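Unit 6. Shared-Table Work: Rules for Two-Arm Cells
Instructor: Randa Chamoun. Lab section: Tekle Feyisa.

Read with the Tivel cell rules, sections 2 and 3. The task is the cube placement exercise, one gripper working beside a second arm on a common surface.

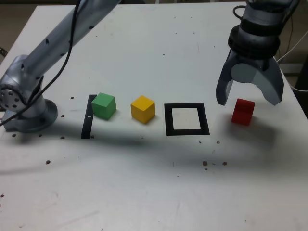
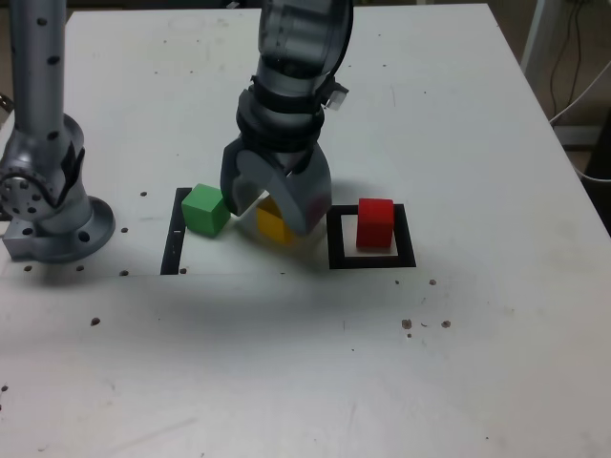
Fig. 6.1. Cube placement on the shared table. First picture: target outline empty. Second picture: red cube inside the outline, gripper over the yellow cube.

6.1 Zones
Each arm is assigned a zone in the controller before power is applied. Where zones overlap, one arm holds the overlap at a time, and the other stays parked until release. Tape on the table is a reference for the operator. It has no standing as a safety boundary.

6.2 Speed
Setup and teaching: 20 mm/s within 50 mm of the table, 70 mm/s elsewhere. Higher values need a signed entry in the cell log (form 477).

6.3 Approach and release
Approach vertically with the fingers open. Close only after the height check passes. A part is "placed" when its whole footprint lies inside the outline and the fingers have cleared it. Contact with the line is recorded as a miss, even if the part is upright.

6.4 Cables
Check slack at full reach of every joint, with the arm jogged by hand pendant. Loops must not enter the gripper's path. Recheck after any tool change.

6.5 Before a run
Base bolts torqued and marked. Stop button tested from both sides of the table. Loose hardware removed. Zone file name read aloud and matched to the log.

Exercise: write a zone table for the cell in Fig. 6.1, giving the holder of the overlap at each step of a three-cube sequence. Due at the November review. Questions on the log format go to Celina Laskowska.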